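4. Locks, keys and who gets which door

The cabinet arrives locked, with the keys taped inside a bag that is inside the box you have just thrown away. Fetch it before you go on.

4.1. Stand the cabinet where every door can swing fully. The doors open further than you expect and will find any chair, shin or windowsill within reach.

4.2. Put a key in the round lock on the large door, with the bevelled side to the left, and turn it a quarter. If it refuses, turn the key over. If it still refuses, you have the key for somebody else's Ristitia.

CAUTION: Do not use the key as a handle. It is not strong enough, and a bent one costs 15 pounds to replace.

4.3. Both keys come on one ring. Take the second off and keep it in another room. A spare hanging from the lock protects your belongings from very honest people only.
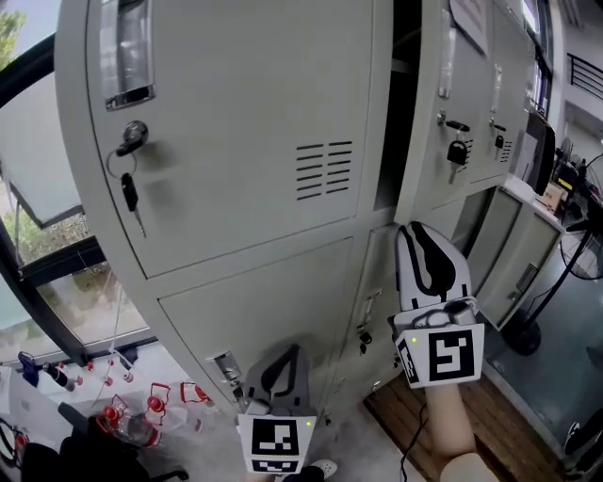
4.4. Fit padlocks to the narrow doors that have a hasp. We don't supply these. Any small padlock will do, but try it in the hasp before you snap it shut, and have its key in your hand when you do.

4.5. Leave the ventilation slots clear. Labels, magnets and holiday postcards all end up over them sooner or later — and the gym shoes inside will let you know.

4.6. Close each lower door by pressing beside the latch until it clicks. Kicking also works, for a year or so.

NOTE: Latches may feel stiff when new. A drop of light oil is enough. The 20 ml bottle is meant to last the life of the cabinet.

4.7. Write down the key number and store it outside the cabinet. Our helpdesk takes this call daily.

Reader comments (3)

Chiyo Imai: The key number was in the locker. You may add me to your daily total.

brolly96: Mine turned to the right with the bevel up. Took ten minutes and some language.

T.K.: Does 4.4 apply to the older model with no hasps? Asking before I buy six padlocks.

Contact Ristitia Storage | © 2023 Ristitia | Back to top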